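Home | About the lab | News | Open calls | Contact

Call for participants: gripper comparison on a two-arm table, Kokby

Eduvora is looking for people who would like to help us compare two-finger grippers and the controllers we use to drive them. The study is called Sallik and it takes place in our workshop in Kokby. You do not need to have worked with robots before. We need both beginners and people with experience, and we will not mix their results.

Each participant guides a pair of arms by hand controllers through a set of short table tasks. The objects are ordinary kitchen things and fruit, and the table is kept simple so that the objects are easy to find from where you sit. You will do every task with two controller settings. One is our present setting, and the other is a new one which we call Ren. With Ren the fingers slow down before they close. We want to know if this helps with round and smooth objects, or if it only makes the work longer.
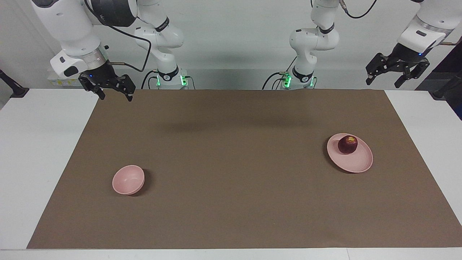 The two-arm table, with a bowl, a plate and an apple on the mat.

What you will do

You come for one visit of nearly 3 hours, with pauses when you wish. First there is a practice time of 20 minutes, which is not recorded. After this you make 7 tasks with each setting. At the end you fill in a short form about how tired your hands are and which setting you would choose for a full working day. Please write in the form what you really think, also when it is not polite to us.

Some of the tasks use both arms close together, and these are the ones where we have most to learn. The grippers must come near to each other without touching, and the person must judge the distance from a camera view. Earlier testers did not agree about which camera is better for this, the fixed one or the one at head height, so you will try both.

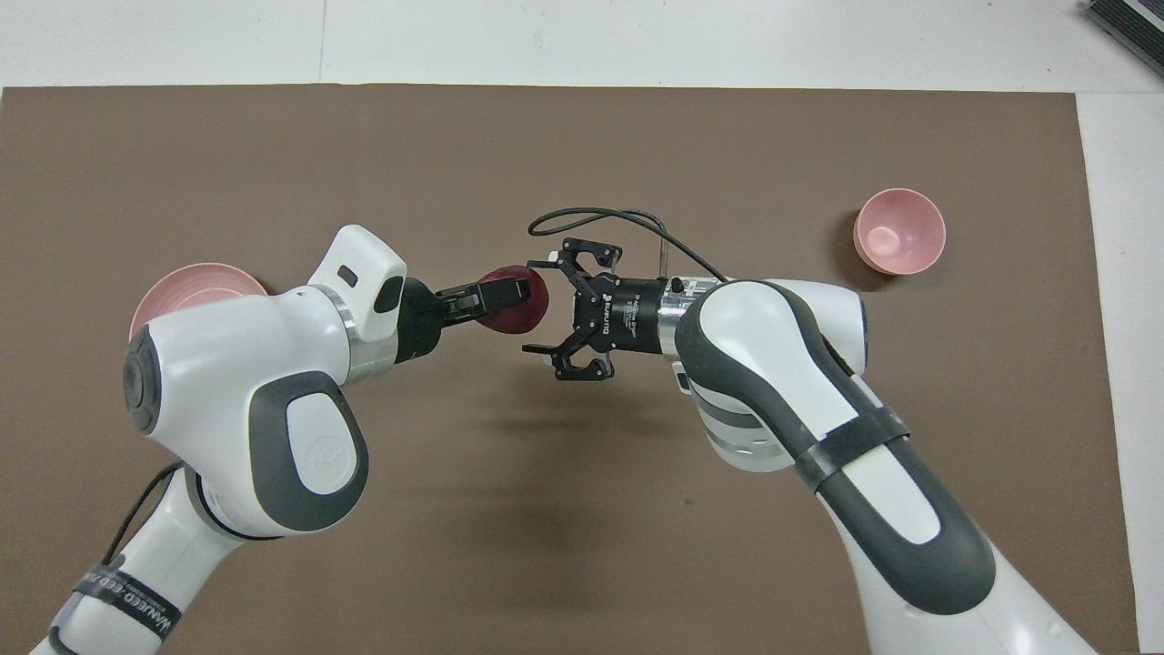 Huiling Li writes after her own visit: "I expected the closing of the fingers to be the difficult part, but for me it was the turning of the wrist. With Ren I was slower in the beginning and later I did not notice it any more. I would ask for a longer practice."

Who can take part

You should be at least 18 years old, be able to use both hands, and see well enough to follow a screen, with glasses or without. Left-handed people are very welcome, as we have too few of them until now. You should understand spoken English. If you have already tested Ren with us, we can unfortunately not accept you a second time.

Payment

Participants receive 500 kronor for the visit, also if they decide to stop early. Travel by bus or local train is paid against a receipt.

How to apply

Send a short message to Yaqin Dong through the contact page, not later than May 20, 2026. Please tell us which hand you write with, if you have driven a robot arm before, and which times of the day suit you. You will get an answer also if all places are taken.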